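Sorting the small stuff

I have been putting off the small things since we moved to Rarkergate. Furniture was easy. It went where it fit and stayed there. The small things went into a shoebox, then a second shoebox, and by April I was buying erasers I already owned.

So I bought a few clear acrylic boxes with a divider in them. I looked at the ones from Skovevetti first, which are nice and heavy, but they come in a set of 18 and I don't have that many kinds of anything. The Mirar ones are sold in pairs. I got 2 pairs and they came to less than I spend on lunch in a week.

The first rule I tried was sorting by use. Desk things in one box, sewing in another, parts for the bike in a third. It fell apart within an hour. A rubber band is a desk thing and a kitchen thing. I have beads that came off a bag and will never be sewn back on to anything.

Sorting by size worked better. Anything smaller than a thumbnail goes on one side of the divider, anything up to the size of a walnut goes on the other, and bigger things don't belong in the box at all. I can see through the sides, so I don't need labels. I did print labels, on the old Menon label maker, and they are still on their backing sheet in the drawer.

I also stopped tipping the shoebox out all at once. The first time I did that I had 211 pieces on the table (I wrote the number on the lid afterward) and I gave up and had a sandwich. Now I take a small handful, put away what I recognize, and throw out what I don't. A pale surface helps a lot. On the dark kitchen table I kept missing screws and finding them later with my elbow.

A few things I would do the same way again: keep the box at the far side of the table so your sleeve doesn't catch it, leave the lid somewhere else until you are finished, and do the round things last. Round things roll. I lost a marble under the stove that way and it is still there.

The second shoebox is half done. I'll get to the rest after the bathroom shelf is up, which needs two brackets I am fairly sure are at the bottom of it.

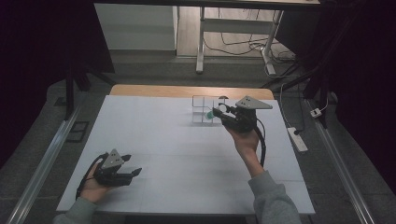
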